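The Porer Gripper Kit: Notes After a Trial Period
Posted 8th July

Readers of this blog will be aware that I have been evaluating equipment for the handling of household textiles. The present entry concerns the Porer gripper kit, supplied by Wongsuwan and lent to the Durcombe workshop for review. No payment was received, and the kit is to be returned when the loan expires.

The kit comprises a two-finger gripper, a mounting bracket, a set of interchangeable finger pads, a printed manual and a licence for the Ultavau control software. The list price is £685. Spare pads are sold separately at £80 the set, which I consider high for a part that is expected to wear.

Installation was completed in one afternoon by my colleague Dalibor Krajčí. The manual is clear on the mechanical side and rather thin on the electrical side. It refers twice to a wiring table in an appendix that our copy did not contain. The supplier was informed and sent the missing pages by the following morning.

Our trial was confined to towels, tea cloths and pillowcases. Each item was to be picked up from a covered table by one corner and held clear for the next step. The test consisted of 500 attempts, and the item was taken up correctly at the first try in 86 per cent of them. Terry towelling gave the best results. Thin tea cloths gave the worst, and on several occasions two layers were taken where one was wanted.

Nektarios Margaritis, who reviewed the figures, has asked me to record that the closing force was left at the factory setting throughout. He is of the opinion that a lower setting would improve matters with the lighter fabrics. It has not yet been possible to test this, and I make no claim on the point.

The software deserves a separate remark. Ultavau is orderly and its menus are sensibly arranged, but settings are not saved automatically when the program is closed. We lost one morning's work in this way. A warning message would be a welcome addition to the next release.

On balance, I am prepared to recommend the kit to small workshops whose work is chiefly with heavier cloth. Those who handle fine linen are advised to request a loan before placing an order. 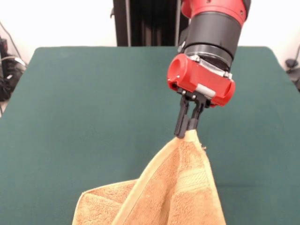

Can the finger pads be changed without removing the gripper from the arm?

They can be changed in place with the key supplied in the kit, provided that the power has first been switched off.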